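Unit 4: Dry storage in the home and small kitchen

Bring last week's sheet on tins and packets, as the shelf plan on the back is needed again for the exercise.

## 4.1 Jars

Most dry goods keep better in a jar than in an opened packet. The usual choices are glass with a clip lid, glass with a screw lid, and clear plastic with a screw lid. Plastic is lighter and doesn't shatter, but it scratches and goes cloudy with age, and it holds on to smells. A jar that has had cumin in it will smell of cumin for a long time.

Check the thread before filling. Grains and sugar caught in it stop the lid seating properly. Wipe it with a dry cloth, or an old toothbrush if it's bad.

## 4.2 Dates and labels

Many reused jars already carry a date somewhere on the side. It may be printed, raised or on a sticker, and it's easily missed because it is often grey or the same colour as the jar. A date by itself doesn't tell you whether it is a packing date or a best before, and once the jar has been refilled it tells you nothing about the contents. The jar in the picture reads 2020/10/27, with the first digits faint. Treat a mark like this as part of the jar and write your own label. 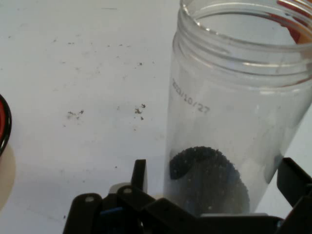

## 4.3 What goes on the label

- Name of the contents in full. Small dark seeds look much alike (poppy, nigella, black sesame, chia).
- Month and year the jar was filled.
- Best before, copied from the packet.
- Weight when full, if you're keeping a stock list.

Put the label on the side, never the lid. Lids get swapped.

## 4.4 Filling

Leave about 25 mm clear at the top so a spoon will go in. For seeds, 200 g is plenty for one household. A 1000 ml jar is better kept for rice, oats and flour. Finish the old stock before adding new, and wash and fully dry the jar in between.

## Exercise

Choose one shelf at home. List every jar on it, noting any printed date and whether it matches what's inside. Use the Clenlow stock sheet (page 27 of the course pack). Hand in at the start of the next session.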